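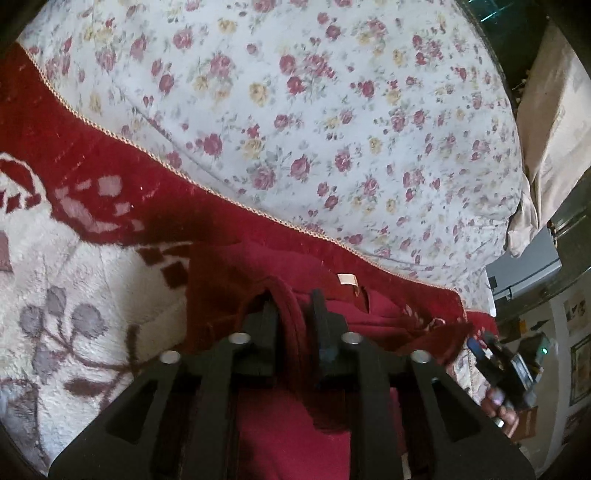

Why Do Blankets Keep Us Warm?

Have you ever jumped into bed on a January night and found the sheets so chilly that you wanted to jump right back out again? You curl up small, you pull the covers up to your nose, you wiggle your feet, and then, little by little, everything gets cozy. So where did all that lovely warmth come from?

Most people would say it came from the blanket. But a plain blanket doesn't make any heat at all! If you left a thermometer under one on an empty bed all day long, it would read the same as the rest of the room. The heat comes from you. Your body is a bit like a little stove that never goes out, and the food you eat is its fuel. Even when you are fast asleep and dreaming about sea otters, your body is busy making heat.

Heat likes to travel from warm places to cooler ones. Without any covers, the warmth from your skin would drift off into the bedroom (which is very generous of you, but it leaves you shivering). A blanket slows that journey down. The secret is air. Between the threads and in all the soft, fluffy bits there are tiny pockets, and each pocket holds a little air that can't move around very much. Still air is not good at passing heat along, so the warmth stays close to you.

Quilts are especially clever. A quilt is like a sandwich, with a layer of cloth on top, a layer of cloth on the bottom, and something puffy in the middle. The lines of stitching hold the puffy part in place so it doesn't all slide down to your toes.

Animals know this trick too. Birds fluff up their feathers on a cold morning to trap more air, and that is why a sparrow in winter can look as round as a tennis ball.

Try it yourself!

Ask a grown-up to help you fill 2 jars with warm tap water, the same amount in each, and put the lids on. Wrap one jar in a thick wool sock and leave the other one bare. Wait 50 minutes, which is plenty of time for a snack and a game, and then feel the water in each one with your finger. Which is warmer? Now try it again with a thin cotton sock, and write down what you find.

Words by Azra Atanasov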